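Workshop > Notebook > Paper bench

We use cookies to remember your preferences. Accept | Manage

November, Thursday, late afternoon

Batch 43, leaf fiber. Cooked 1637 g of chopped iris leaf in soda ash and rinsed until the water ran clear, or until I got bored, whichever came first. Beater ran 75 minutes. The Brasum still makes the noise. I have tightened everything on it that can be tightened, plus one thing that can't.

Pulled 87 sheets on the small mold. The early ones are lacy in the corners, my fault for starting with a thin vat. Later ones are decent. Couched onto the Olska felts, which shed blue fuzz, so the edition is now iris with blue fuzz. Furkmont wanted "natural." Wool is natural.

Next batch: same cook, longer rinse, and sort the leaf first. Mixed dry and green stuff never softens evenly and I keep pretending it will. A pineapple crown would be the same trouble in miniature, mostly dry olive and brown spikes with one broad bright green leaf in among them. Sort by color before chopping, and wear gloves for anything with a serrated edge. Felts need washing before Monday.
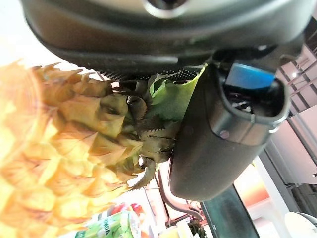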